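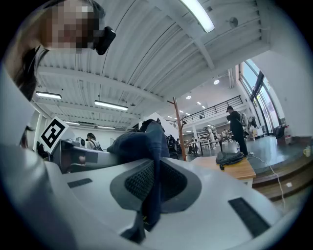
Chapter 7
Cloth in the Household

Learning objectives
After reading this chapter, you should be able to:
Explain the difference between a fiber, a yarn, and a fabric
Describe how woven and knitted fabrics behave when they are pulled, folded, and washed
Identify the main causes of fading in dark dyed cloth
Read a household inventory as a source on how textiles were used and replaced

Key terms: staple fiber, filament, warp, weft, selvage, colorfastness, crocking, shoddy

On a Thursday in February, a clerk in the market town of Ganolden sat down to list the contents of a draper's house. The list ran to 1,332 entries. More than half of them were cloth. The clerk wrote down bed sheets, towels, aprons, curtains, shirts, linings taken out of coats, and a drawer he called simply "pieces." Furniture filled 12 lines. The tools of the kitchen filled a few more.

Modern readers are often surprised by the proportions. Before factory spinning, cloth took so much labor to make that even a worn sheet had a price. It was cut down the middle and sewn again with the outer edges joined, so that the thin part moved to the sides. When that failed it became towels, then cleaning rags, and finally it was sold to a paper mill. The Ganolden list gives a value for nearly every item, including the rags.

Households today own far more cloth than the draper did and know less about it. A care label gives the fiber content and a washing temperature, but it does not say how the yarn was spun, whether the fabric was woven or knitted, or how the color was applied. Those three things decide most of what happens to a garment over its life.

From fiber to fabric

A fiber is the smallest visible unit of a textile. Cotton and wool are staple fibers — short lengths that must be twisted together before they will hold. Silk and most synthetics are filaments and can run unbroken for great distances. Twisting produces a yarn. Interlacing or looping the yarn produces a fabric.

In a woven fabric, the warp runs lengthwise on the loom and the weft crosses it. Woven cloth stretches very little along either direction and a good deal on the diagonal. In a knitted fabric, each row of loops hangs from the row before it, and the cloth gives in every direction. Knits shed creases more easily than plain weaves of the same fiber.

Color and wear

Dark blues have been a common choice for work clothing for centuries, in part for the way they hide soil. They also show wear early. Dye that sits near the surface of the yarn rubs away at folds and seams, a process called crocking. The Haltasach mill, discussed in Section 7.3, kept sample books in which each dark shade was washed 5 times and pasted beside an unwashed piece. The books from its Jedinley dye house are the more complete set, although the pages for one winter are missing.

Section 7.1 begins with cotton, the fiber most students will have closest to hand. Bring a worn garment to class, along with a magnifying lens if you have one.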